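The Night Sky on the Wall, and What They Want for It

By Rüdiger Meinecke
September

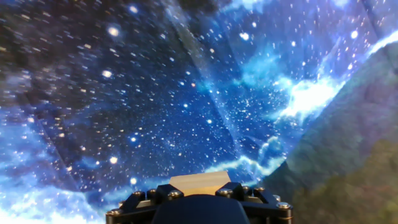
I should say up front that I like space prints. I had one over my desk as a student and it hid a bad patch of plaster for years. So when three readers wrote in to ask whether the big printed backdrops are worth the money, I was ready to say yes. I'm less ready now.

The offers all make the same promise. Hang a nebula behind you and the room gets deeper, calmer and larger. Vonum says its biggest panel "opens the wall." Brandport says much the same with more adjectives and asks 240 for it, before the hanging rail. I have stood in front of both. The wall stayed where it was.

What you do get is a lot of blue. A strong royal blue, going close to black where the stars thin out, is handsome on a product page the size of a playing card. At full size it takes over. Anything pale you put in front of it jumps forward, a bit of light wood especially, and anything black gets lost unless it has some metal on it to catch a lamp. That may be what you want. If you're hoping for a quiet background to work against, think about how much attention you're willing to give it every day.

Then there's the question of what the picture shows. Brandport calls its print "true color." Pictures of gas clouds are often made from separate exposures through filters, and somebody decides afterward which color goes where. I have no quarrel with that, but I'd like the catalog to say so. I wrote to ask which nebula it was and who had processed it. The answer thanked me for my interest in wall decor.

Grube, to its credit, prints the name of the object in the margin and sells a plain cloth version for 76. The blacks are weaker and the cloth needs ironing, from the back, on low. It also came with a fold line that was still there after 9 days on the rail. Of the ones I've tried it is the one I'd buy again – with a steamer in the same order.

A word on the Filtero coating, which several sellers now offer as an extra. It is supposed to cut glare. I compared a coated and an uncoated sample under the same ceiling light and could not tell them apart, and neither could my wife, who has better eyes and less patience. Keep your money, move the lamp.

If you own one of these and think I'm being unfair, write and tell me why. Please include the size and what you paid.

14 comments | 764 shares

Contact the newsletter | Copyright, all rights reserved | Back to top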